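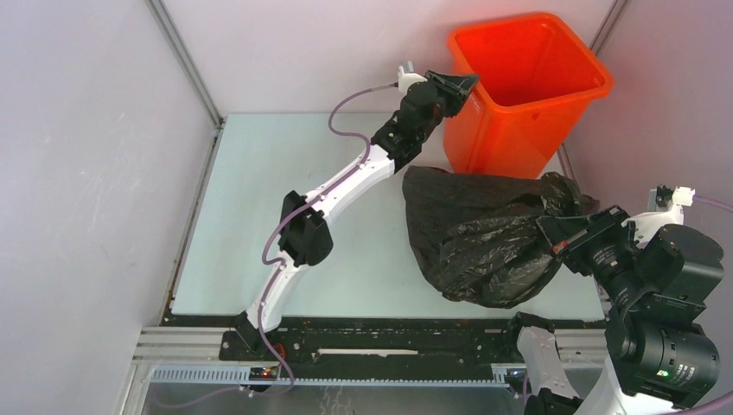

Households on the Ornero estate will have to line their food waste bins with a bag from January, the housing association Flalell has told its tenants. The rule covers all 24 blocks and applies to the shared bins in the yards as well as the smaller ones kept in kitchens. Any black plastic bag will do for the shared bins, which are the tall orange kind, open at the top with a thick rolled rim that the edge of the bag can be folded over. Kitchen bins can take a smaller bag of any colour.

Flalell said it had received 400 complaints about smells and dirty bins over the summer, most of them from the blocks nearest the car park. Unlined bins have to be hosed out by hand, and the cleaning contractor, Çetinkaya, has been charging extra for the work.

"People were tipping food straight in," said Corina Gruber, who manages the estate. "By the end of the week the bottom was solid. A bag takes a few seconds to put in and then the whole lot lifts out."

Each household will be given a first roll of bags free of charge. Rolls can be picked up from the estate office from Wed 24 November, and tenants who cannot get there can ask for one to be left at their door. After that they will have to buy their own - a point that drew some grumbling at the tenants' meeting.

Ramesh Singhal, who has lived in block 3 for most of his life, said he had no quarrel with lining the bins but wanted to know who would do the shared ones. "I'll do mine in the kitchen. I'm not going down to the yard in January to do everybody's," he said.

Gruber said Çetinkaya staff would put a new bag in each shared bin when they emptied it. Tenants are asked only to tie up their own bags before dropping them in, and to leave the large bag in place.

Glass and cardboard collections are not affected. Questions can be put to the estate office on extension 3011.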